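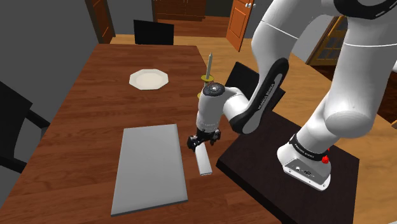

Hard water and the Primthorpe supply change

Properties in Surkesbridge north of the railway moved to the Primthorpe borehole supply on Fri 15 November. The new supply is harder than the old reservoir supply. It is safe to drink and needs no treatment for that purpose, but it will leave more scale in kettles, boilers and shower heads, and some appliance settings should be altered.

The change affects 2,634 addresses. A further 654, mostly on the Fenar side, will receive a blend of the two sources whose hardness will vary with demand. Residents on the blend should use the settings for hard water throughout.

Dishwashers: open the settings menu and raise the softener level to the figure given in the handbook for hard water. Refill the salt reservoir before the next wash. Tablets with built-in salt do not replace the reservoir salt at this hardness.

Washing machines: use the dose printed on the packet for hard water. Washing at 40 degrees produces less scale than hotter programmes.

Kettles: descale with citric acid. Dissolve two tablespoons in 500 ml of water, bring to the boil, leave for twenty minutes, then rinse twice. Vinegar also works but the smell lingers.

Combination boilers: Dezső Hegedűs, who services most of the boilers in Jatoi Court, advises fitting an inline scale reducer on the cold feed if there is not one already. Check the boiler warranty first, as certain makers specify the type. Electrolytic and magnetic units are sold for the same job, and he has not found the results consistent enough to recommend them.

Fish keepers should test tank water before the next partial change and make smaller changes than usual for the rest of November.

Test strips can be collected from Natalie Gosling at the library desk, one pack per household. Readings from the blended area are useful to us. Please send them to Razia Magsi with your postcode and the time the sample was drawn from the tap.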